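Ekholm drops the countdown clock, keeps the customers

Mail-order kitchenware seller Ekholm has retired the countdown clock from its website after 26 months, during which the sale it was counting down to never quite ended. Orders in February, the first full month without it, came in at 818. The same month last year, with the clock ticking, brought in 800.

"We had a meeting about what the clock was for," said Enikő Orbán, who runs marketing at the Clerkodside company. "It was a short meeting."

The clock reset itself at midnight. Regular customers had worked this out, and several wrote in to ask whether the final hours would be at the usual time. One wanted to know if she could book a reminder.

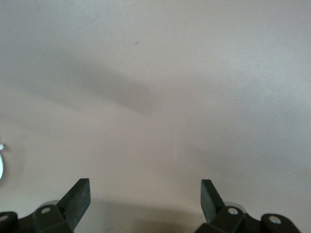
What went in its place

Very little. Ekholm's agency, Dervishi, suggested a banner announcing that there was no sale, which was drawn up in three colors and then dropped. Product pages now carry the price, the delivery charge and a phone number, which Orbán says people have started to call. Most of them ask about lids.

The company also trimmed its weekly email. The old one regularly used the word "last" in the subject line; the new one goes out when there is something to sell. Unsubscribes fell to 94 for the month, though Lorcan Fitzgerald of Dervishi warned against reading too much into that — fewer emails give people fewer chances to leave.

Rival Sallar, whose own spring sale is now in its second winter, said it had no plans to follow. Its marketing manager, Gizella Antal, said shoppers value urgency. Sallar's site was offering free shipping until midnight.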